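Week 4 - speaking and listening (notes, tidy later)

Gomthorpe evening course, 26 November 2005

Turn-taking: pauses differ by group. Rieger - 83 pairs, long gaps read as rudeness. Muno disagrees, see p. 114. 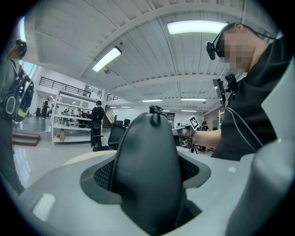 Gesture and talk

Hands often start before the word does. Point, then name. Try retelling a story sitting on your hands - harder than you'd expct. 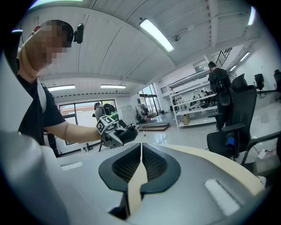

Carola Schmieder wondered whether phone talk breaks this, as people still wave their arms on the phone. Good point. Come back to it.

Repair: "no, the other one". Mostly self-repair, quick.

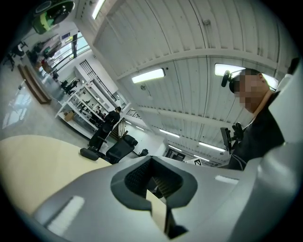

Fig. 3. Man leaning in.

Reading for next time: Korero, ch. 2, to p. 184. Skip the tables. Bring one overheard exchange, writen down word for word.
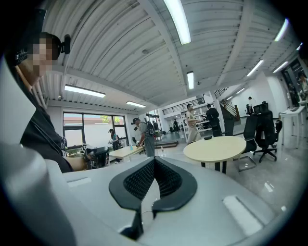 Fig. 4. Forearm and hand reaching forward.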